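The Lemon That Never Was

At the Zukwood trade fair in July, I ate a strawberry that had been nowhere near a field. It was red in the way a fire truck is red. It tasted more like strawberry than any strawberry I have bought in my life, and I thought about it for the rest of the afternoon with something close to resentment, the way you think about a dinner guest who is better read than you are.

The strawberry was the work of Prostine, a flavor house that sells imitation fruit to companies that sell it to you. Its catalog runs to 669 entries. There are 21 kinds of lemon. One of these is called Lemon, Natural Type, and another is called Lemon, Remembered, and I asked the man at the booth what the difference was. He said the second one tested better with adults over 50.

I have been writing about fakes for a while now: plaster fruit, painted marble, electric candles that flicker on a timer. I used to assume that people put up with the imitation while they saved for the real thing. Then I spent a morning with Hendrik Mertens, who dresses tables for catalogs and restaurant menus, and who gave up real food years ago. His ice cream is mashed potato. His steam is a kettle and a length of tube. He keeps a drawer of acrylic ice cubes sorted by degree of melt, and he picks through them with tweezers and a face like a jeweler's.

"People send back the real one," he told me. A client once had him shoot an honest bowl of soup, vegetables sunk to the bottom as vegetables do, and complained that it looked fake. He filled the bowl with marbles, floated the carrots on top, and got a very nice note. 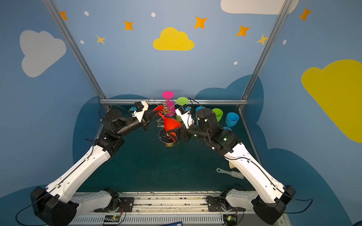 Photo: Stougaard Picture Desk

Mertens is not a cynic, which was a disappointment to me, as I had driven a long way to meet one. He loves his carrots. He lives in a house with a wood stove, an actual one, and complains that it never looks as good as the one in the brochure. When I pointed out that he may well have shot the brochure, he went and checked. He had.

We have been at this for a long time, of course. Wealthy households once had pine doors painted to look like oak, and the painters who could do a convincing knot were in demand. Wax pears sat on sideboards under glass. My grandmother kept a bowl of plastic grapes on her dining table, dusted them on the same day she dusted the television, and slapped the hand of any child who tried to pull one off. There were real grapes in the refrigerator. We were allowed those, and none of us wanted them.

What has changed is the direction of the comparison. The plastic grape used to be judged against the grape. Zutance, which makes silk houseplants for hotels and offices, now offers a line with brown tips and one yellowing leaf per stem, because guests had stopped believing in the perfect ones. The flawed fern costs more. A sales rep explained to me that the damage is done by hand, and that a good leaf-spoiler takes months to train. I bought one of these ferns. It sits next to my real fern, which has been dying since spring with no training whatsoever, and visitors reach past it to feel the leaves of the other.

I did try to hold a line somewhere. For one week I resolved to have only the genuine article: no vanilla without a bean in it, no candle without a flame, no leather that had begun life as a chemical. The bean cost more than the cake. The candle dripped on a tablecloth I had believed to be linen, and the way it melted settled that question. By the fourth day I was eating toast by the window in cotton socks, having run out of things I could vouch for, and wondering about the toast.

Prostine, meanwhile, sent me a box of samples with a courteous card. There were vials of peach, rain, campfire and new book. I opened the rain first, over the kitchen sink, with the window up. It had been raining outside since breakfast, a thin gray drizzle that smelled mainly of the neighbor's garbage. The vial smelled of a thunderstorm on a hot road when you are nine years old and out of school.

I closed the window. Mertens tells me the vials keep for a year if they are stored away from sunlight, and he has ordered 1000 of them for a hotel job, the campfire mostly. I have started on the peach.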